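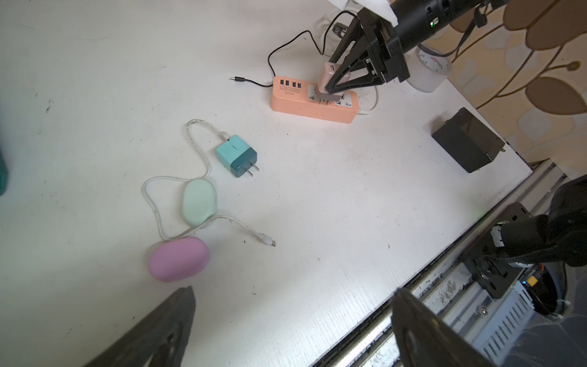

**To:** Cametti Foundation, Local History Program
**From:** Marijke Mertens, project lead, Drindham Neighborhood Records Project
**Covers:** the second grant period, through the end of May

We are on schedule with the interviews and behind on the indexing. Spending is inside the approved budget, with one line running over and one well under. I am asking for one change to the work plan, set out near the end.

## Interviews

The grant calls for 30 recorded interviews with people who held local office or worked for the city on the east side of Drindham, or with their children and grandchildren. We have finished 21. Four more are scheduled for June and two people have said yes without giving a date.

The finished interviews include three former ward representatives, a retired city clerk, two school board members, a building inspector, and the daughters of the first woman to run the Zerka Street polling place. The rest are family members. Most run a little over an hour. The longest is close to three hours and was recorded in two sittings.

In the last report I said we had too many elected officials and too few employees. That has improved. The clerk gave us names from the water department and the street crews, and five of those people agreed to talk. They tend to remember the buildings and the daily routine better than the officials do, and they are more willing to say who was hard to work for. Two have asked us to close parts of their recordings for ten years. We agreed, and the closed sections are marked on the release forms.

One interview was withdrawn. The family decided after hearing the recording that they didn't want it kept, and we deleted it and sent written confirmation. It is not in the count above.

## Family papers and photographs

We hold two scanning days a month at Myung Hall, on a Friday and the following Saturday. People bring what they have, we scan it while they wait, and they take the originals home. The target for the full grant is 1000 items. We have 640 scanned and described, and another 135 scanned but not yet described.

What has come in so far:

- campaign cards, yard sign proofs, and door hangers, mostly from ward races
- letters between residents and the city about the Zerka Street widening
- church anniversary booklets with lists of members who held public jobs
- snapshots of block parties, swearing-in ceremonies, and retirement dinners
- one complete set of precinct walking lists, with notes in the margins

The walking lists are the best thing we have received. They give names by address for eleven precincts in years when the city directory is thin. They also contain remarks about living people, so we have scanned them at full resolution but will not put them online until the names have been checked.

Attendance at the scanning days is uneven. The April weekend was very busy and we turned people away on Saturday afternoon. The first May weekend brought in four families. We have stopped advertising in the weekly paper and now send a postcard to households on the surrounding blocks, which costs less and brings in more people.

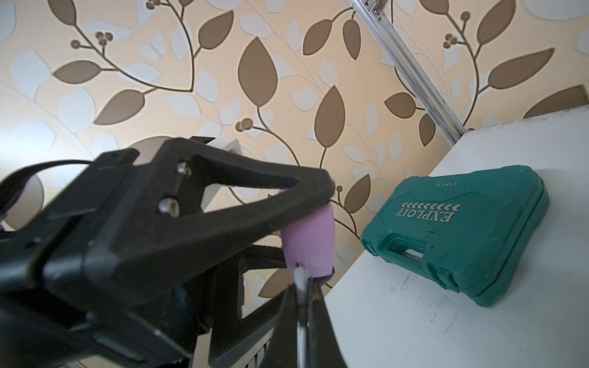

## Transcripts and indexing

Fourteen of the 21 interviews have full transcripts. Each transcript is checked once against the recording by a staff member and then mailed to the person interviewed, who has four weeks to correct it. Returns are slow. Nine have come back, and seven of those had corrections, mainly to the spelling of family names and the order of street names. One person rewrote two pages. We kept the original transcript and attached her version as a statement.

Indexing is where we are behind. The plan assumed one afternoon per interview. It takes closer to two full days, chiefly for the family names. The same person may appear under a maiden name, a married name, and a nickname, and we try to settle each one before it goes into the index. Six interviews are indexed. At the current pace we would finish four months after the grant ends.

The part-time indexer hired in February left in April for a full-time job. Her replacement starts the second week of June and has worked with census records before.

## Public programs

We have held two of the four public evenings. The first, on the history of the ward boundaries, drew 125 people, which filled the room. The second was a listening session with excerpts from five interviews, and attendance was lower, at 48. Several of the families heard their relatives played in public for the first time. We had asked permission in each case, and I would recommend asking again the week before, as one son felt he had been given too little notice.

The third evening is planned for the fall and will deal with the Zerka Street widening. Both the former engineer and one of the residents who fought it have agreed to be on the panel.

The exhibit for the library lobby is written but not printed. The library moved our dates back when its ceiling work ran long. We now have the lobby for six weeks starting in September.

## Budget

| Line | Approved | Spent to date |
|---|---|---|
| Interviewer fees | $14,700 | $10,290 |
| Transcription | $6,300 | $4,480 |
| Indexing | $5,200 | $3,150 |
| Scanning days | $4,800 | $2,940 |
| Postage and printing | $900 | $1,065 |
| Public programs and exhibit | $5,600 | $1,720 |

Postage and printing is over by $165. The cause is the household postcards, which were not in the original plan. Public programs is low only because the exhibit has not been printed.

Myung Hall charges us for the Saturday and gives us the Friday free. That arrangement holds through the end of the year and then has to be renewed.

## Change requested

I would like to move $1,800 from public programs and exhibit to indexing and drop the fourth public evening. The fourth evening has no speaker and no date. The money would pay for added indexing hours from June through October, enough on our estimate to finish all 30 interviews before the grant closes. The exhibit would not be affected.

If the Foundation would prefer to keep four evenings, the other choice is to index 20 interviews in full and give the remaining ten a short summary and a list of names. I think that would be less useful to people looking for their own relatives, and those are the people who write to us most often.

We need an answer by the end of June to set the new indexer's hours.

## Next period

- finish the nine remaining interviews
- describe the backlog of scans and reach 850 items
- mail the seven transcripts still to be typed
- print and install the library exhibit
- hold the Zerka Street evening
- agree on terms with the Drindham library for long-term storage of the recordings

On the last point, the library has sent a draft agreement. It is acceptable except for the section on closed recordings, which would let library staff open them on request. I have sent back different wording and am waiting for a reply. Copies of both versions are attached, along with the release form and the current list of interviews.

Marijke Mertens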